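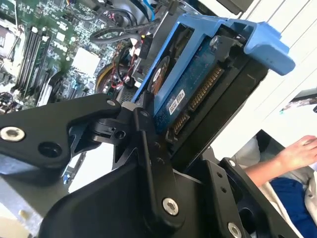

How hard should the gripper close on a drive carrier?
Start at the lowest force setting that lifts the carrier without slipping, then go up one step. Write the value in the build log before you move on to the next part.

Session notes, Fledeo shared workshop, bench build, part 2

The task is to take parts out of a desktop tower and put them back. Work on one part type at a time. Teach the approach point first, then the grasp point, then the retreat. Save all three under the same part name.

Keep the speed at 63 percent for the approach and drop it before contact. The wrist camera needs a fresh calibration any time its bracket screws are loosened.

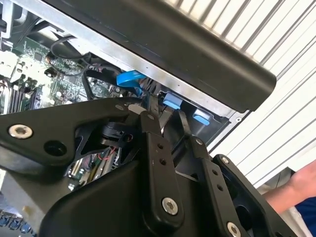
What do we do if the fingers touch the case on the way in?
Stop the arm, jog it back along the tool axis, and change the wrist angle before the next try. Moving sideways inside the case can bend a tab or pull a connector.

Cables are the other common problem. Check slack with the arm at full reach and again at the lowest point inside the tower. Tie back anything that crosses the drive cage.
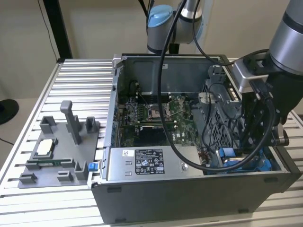 Fig. 3. Tower on its side on the extrusion table, with the printed tray for the CPU and RAM at left.

For next time: reprint the RAM clips if yours are loose, and bring the log with all force values filled in.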